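Neusa Conceição on the Drernton Tenant Handbook
2022-12-10

The Drernton Housing Office has completed the first full revision of its tenant handbook in many years. Neusa Conceição, who led the work, met with us at the Amissah Street office to discuss the new edition, which will be delivered to all 207 households in February.

Ms. Conceição explained that the previous handbook ran to 100 pages and had been written largely for legal staff. "Tenants called us with questions the book already answered," she said. "They could not find the answer, or they found it and could not tell what it meant." The new edition is 40 pages long and places repairs, rent and notice periods at the front.

Drafts were read aloud at evening meetings in the Tiller Building. Residents were asked to stop the reader whenever a sentence was unclear – a method Ms. Conceição first used while working in adult education. 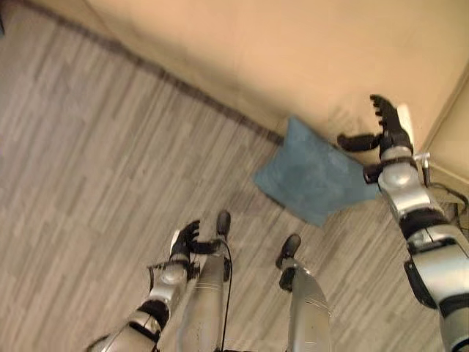
The section on moving out required the most attention. Under the former wording, a tenant could give 28 days' notice in writing, but the text did not state when that period began. "We had three departments giving three different dates," Ms. Conceição said. The handbook now counts from the day the letter reaches the office.

Kevin Madigan, who manages the repairs desk, asked that emergency numbers appear inside the front cover. He also requested a plain account of which repairs are the tenant's responsibility. "Light bulbs and lost keys were never mentioned before," he said.

A Portuguese translation is in preparation. Ms. Conceição expects to review the first chapters after the English edition has been mailed.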